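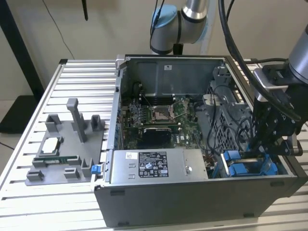

Do You Need Everything in the Whitening Aisle? A Dentist Has Doubts

August 4, 2021

Kenneth Lumanlan keeps a shoebox in the bottom drawer of his desk. Patients bring him things they bought after seeing an ad, and he puts the things in the box. There are strips, a blue light on a mouthpiece, two kinds of black powder and a pen that smells strongly of fake mint.

"I used to throw them out," he says. "Then I started reading the labels over lunch, and now I can't stop."

He has practiced general dentistry in Cilton since he left a larger office in Gough, and he agreed to talk about whitening on the condition that I not make him sound like he hates it. He doesn't. He whitens teeth in his own office and charges for it. What bothers him is the distance between what people are told and what they get.

I had come with a list of claims copied off packages, and we started with charcoal. Does it pull stains out of teeth, as the box says?

"It scrubs," he says. "Scrubbing takes off some surface stain, sure. So does regular toothpaste, and regular toothpaste usually has fluoride in it. A lot of the charcoal ones don't. I ask people to turn the tube over and look, and mostly they haven't."

His worry is wear. Enamel doesn't grow back, and the layer under it is yellower, so a person who scrubs hard enough for long enough may end up with the color they were trying to get rid of. I asked whether he sees that often. He thought about it for a while and said he sees worn teeth every day, but he couldn't swear in any one case that a powder did it. Hard brushes and grinding do plenty on their own.

I liked that answer better than most I have heard on this subject.

The blue lights get less mercy. "The gel is doing the work," he says. "Peroxide is what changes the color. The little light at home, I wouldn't pay extra for it." And the big lamps in dental offices, which cost a good deal more? He laughed. "I don't own one. A salesman told me patients love it. I said, do their teeth love it?"

That did raise the question of what he does sell. Lumanlan makes custom trays and sends patients home with gel, and he recommends a cleaning and exam first. It would be easy to call that a way of getting people into the chair, and I told him so.

"You can call it that," he says. "But if one tooth is dark because the nerve died, bleach isn't your problem. If you've got a cavity, that gel is going to hurt. And crowns don't change color at all. I had a man whiten everything around a crown on a front tooth, 2 weeks of strips, and then he came in asking why the crown got darker. It didn't get darker."

He will also tell some patients to buy ordinary strips at the drugstore and skip his trays, if their teeth are straight and healthy and the money matters. I have no way of checking how often he says it.

We moved on to sensitivity, which the ads tend to put in small type. He expects some of it with any peroxide product and says it usually passes. His advice is plain: take a day off between treatments, use a toothpaste made for sensitive teeth, and stop if the pain hangs around. Sore white patches on the gums generally mean gel is getting where it shouldn't. He won't whiten for anyone who is pregnant, and he would like parents to ask a dentist before a teenager starts.

What about the veneers all over social media? One package of 4 that a patient showed him was priced at 2,000 dollars, and she was 23 with, in his words, "nothing wrong with her except a phone." He told her to wait until February and see if she still wanted them. He doesn't know what she decided.

My last question was what he uses on his own teeth, which are fine but not dazzling.

"Fluoride toothpaste and a soft brush," he says. "And I drink coffee all morning, so draw your own conclusions."

He put the pen back in the box and went to see his next patient.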